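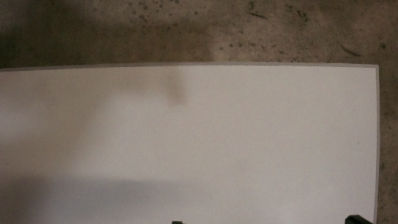 Kershaw Sleep and Blood Pressure Diary

Data card, version of April 5, 2022

This dataset holds home blood pressure readings and short sleep notes from adults in Trudberg. Amber Dawber collected it and Callum Naylor cleaned it. It was put together to look at whether short nights go along with higher morning readings.

Contents

diary.csv – one row per person per morning, 3,345 rows
people.csv – one row per person, with age group, sex and medication (yes or no)
codes.txt – short codes used in the notes column
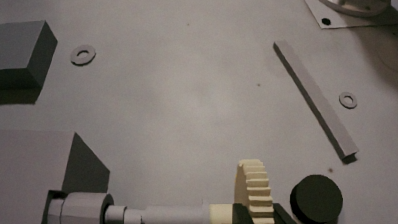
Gray block and flat washer on a pale tabletop (render).

Who is in it

We signed up 90 people and kept 82. The other eight sent back fewer than five mornings each. Everyone was asked to keep the diary for 50 days, and many missed weekends. Missing mornings have no row at all, so do not read a gap as a normal reading.

Main columns

person_id – random number, the same in both files
day – day of the diary, starting at 1 (no calendar dates)
sys, dia – upper and lower reading in mmHg, seated, before breakfast
sleep_h – hours slept, as reported, to the nearest half hour
wakes – times awake in the night, blank if not known
notes – codes for illness, alcohol or travel

Cleaning

Readings where dia was higher than sys were swapped if the paper diary showed they had been written in the wrong boxes. Otherwise both were set to blank. Entries from the Kaletti forms used minutes for sleep and were changed to hours. Names and free text were removed in March. 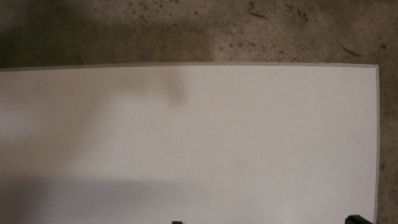

White board over a concrete floor (render).

Known problems

Sleep is self-reported and people tend to round up. Cuffs were not all the same model. Shift workers are few, and their "morning" may be the afternoon. Do not use these files to diagnose or treat anyone.

Use

Free for research and teaching. Please cite the Kershaw diary and the version date. Send errors to Callum Naylor through the Siritz project page – include the person_id and day.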